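Suche
Suchbegriff eingeben
Los

Wasserabstellung in Nadetville: Am Samstag bleiben die Hähne trocken

Nadetville. Im Ortsteil Griltach wird am Samstag das Wasser abgestellt. Betroffen sind 150 Haushalte zwischen Mühlgasse und Bahndamm, dazu die Grundschule und der Getränkemarkt. Los geht es um 7 Uhr, gegen Abend soll wieder alles laufen. So steht es jedenfalls auf den Zetteln, die gestern in den Briefkästen lagen.

Grund ist die alte Hauptleitung unter der Mühlgasse. Zwei Rohrbrüche seit dem Frühjahr, der letzte hat einen Keller und eine Erdgeschosswohnung erwischt. Der Versorger Trumier lässt jetzt 71 Meter Rohr austauschen, die Arbeiten übernimmt die Tiefbaufirma Kolev. Der Graben ist schon offen. Parken in der Mühlgasse: bis auf Weiteres verboten, auch auf der Seite zum Bach.

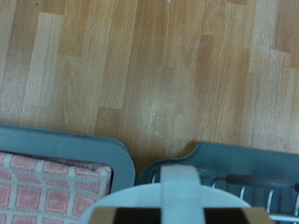

Wer in der Straße wohnt, sollte sich vorher eindecken. Trumier rät zu Eimern und Kanistern, auch für die Toilettenspülung. Waschmaschinen und Spülmaschinen bitte nicht laufen lassen, während abgestellt ist, auch nicht per Zeitschaltuhr. Warmwassergeräte nach Anleitung des Herstellers ausschalten. Und Hähne zu lassen! Beim letzten Mal lief in der Schule das Waschbecken über, weil jemand den Hahn aufgedreht und vergessen hatte.

Am Dorfplatz steht ab 6.30 Uhr ein Tankwagen mit Trinkwasser. Gefäße mitbringen, abgefüllt wird kostenlos, solange der Vorrat reicht. Wer nicht gut zu Fuß ist, kann sich bis Freitagmittag bei der Gemeinde melden, dann wird gebracht. Der Tankwagen bleibt bis 19 Uhr.

Abwaschen von Hand geht natürlich auch mit Wasser aus dem Kanister. Trumier empfiehlt, das meiste Geschirr am Abend vorher zu erledigen und sparsam zu spülen.

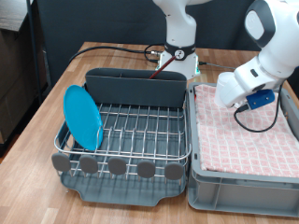 Teller und Abtropfgestell auf einem Holztisch.

Nach dem Wiederanstellen kann das Wasser trüb oder bräunlich sein. Laut Versorger ungefährlich, kommt von gelösten Ablagerungen in den Rohren. Ein paar Minuten kalt laufen lassen, danach die Siebe an den Hähnen ausspülen. Weiße Wäsche lieber erst am Sonntag. Wenn es am nächsten Morgen immernoch braun ist, beim Bereitschaftsdienst anrufen, die Nummer steht auf dem Zettel.
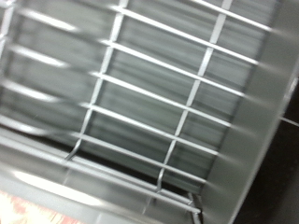
Gemeinde & Versorgung

Im September geht es weiter, dann ist der Abschnitt hinter dem Bahndamm dran. Dort liegen noch Rohre aus Gusseisen, einen Termin gibt es nicht. Im Gemeinderat war das Thema zuletzt strittig, mehrere Anwohner hatten sich über die kurzfristige Ankündigung beschwert. Trumier will künftig früher bescheid geben.

Der Bus hält am Samstag nicht in der Mühlgasse, Ersatzhaltestelle vor dem Friedhof. Fußgänger kommen durch, Radfahrer müssen absteigen. Die Müllabfuhr fährt wie gewohnt, Tonnen bitte an die Ecke Bachstraße stellen.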